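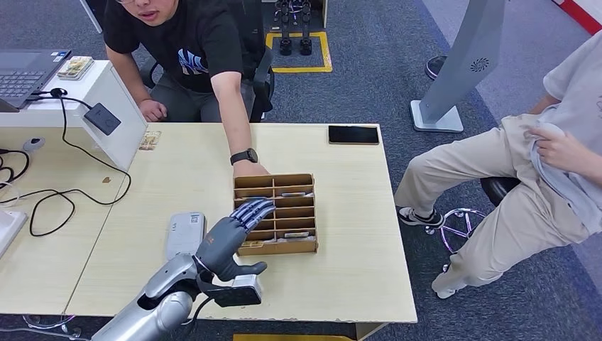 Robotics Club: Hand Group Update

The hand group has moved on to sorting small parts into a cardboard organizer. Each run uses one compartment, with a club member steadying the box. Aidan Geraghty has rewritten the grasp script so that finger closing speed is set separately from wrist speed. The script now keeps a log for each run; the log stands at 3876 entries.

Two items remain open: thumb calibration and cable slack at the forearm. Members joining the Sevau project should read the setup notes before their first session. Bench slots are limited to four people. The next check is on 20/01/2024.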